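Why Flat Things Turn Into Boxes
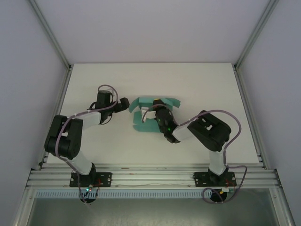
Grown-ups call it "packaging." You probably call it "the bit you throw on the floor to get at the present." Either way, nearly every box you have ever ripped open began its life as flat as a pancake, and somebody had to work out how to make it stand up.

The flat shape is called a net. It has nothing to do with fish. A net is what you get when you open a box along its edges and squash it down. Some nets look like a cross. Some look like a bat that has flown into a window. The parts that stick out are called flaps, and each one has a job, even the silly-looking ones.

Why not make boxes box-shaped to begin with? Air, mostly. A made-up box is full of it, and air takes up a lot of room in a truck. Stack 640 empty shoeboxes and you need a garage. Stack 640 flat ones and you need a corner, plus a parent who has stopped asking questions.

Folding has a few tricks. Fold lines are usually pressed into the card first, and this is called scoring. Card that has been scored bends where you want it to. Card that hasn't bends where it wants to, and card has terrible ideas.

Try it yourself:

Draw a square on stiff paper. Draw 4 more the same size, one touching each side. Give two of the outside squares a narrow flap for glue.

Cut around the outside. Leave the middle alone, however tempting.

Run an empty ballpoint pen along every fold line, using a ruler.

Fold everything up, glue the flaps and hold them while you count to twenty slowly. Slower than that.

You now have a box with no lid. Where would you add one more square to make the lid? There is more than one right answer – cut out a few and see which ones close.

Words to know

Net: a flat shape that folds into a solid one.
Score: to press a line so that it folds neatly.
Flap: a part that folds over or tucks in.

Written by Catrin Hughes for the Rorkbridge Make-It Pages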